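Judmont toy library gets new rooms and longer hours

The toy library in Judmont will move to larger rooms in February, the town said in November 2023. Families have borrowed toys there for 11 years, but the old place on the market street became too small.

The new rooms are in the former Vogler shoe store. They will be open 21 hours a week, and parents can bring back toys in the evening as well. The yearly fee stays the same.
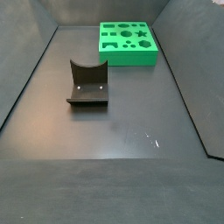

A green shape sorter with cutouts of different outlines.

"Many families live in small apartments and do not want to keep every toy forever," said Belmiro Mota, who leads the library. He said that puzzles and sorting toys are asked for most often, and that the waiting list for them was long this year.

The town pays for the rent and the heating. The local furniture maker Cenatari gives the shelves – they will be low enough for small children to reach. 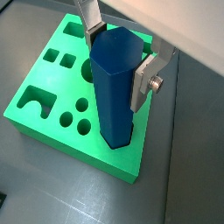
Not everyone is happy with the new address. Harsh Dubey, father of two, said that the bus stops there only until seven in the evening. The town wants to speak with the bus company before the opening.

Members can keep a toy for eight weeks, as before. Missing parts should be reported at the desk when the toy is returned.

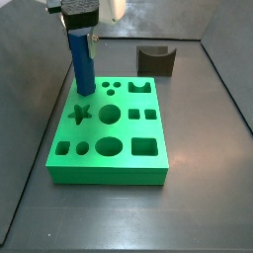
The old rooms will close one week before the move. During this time no toys can be borrowed, and no late fees will be charged.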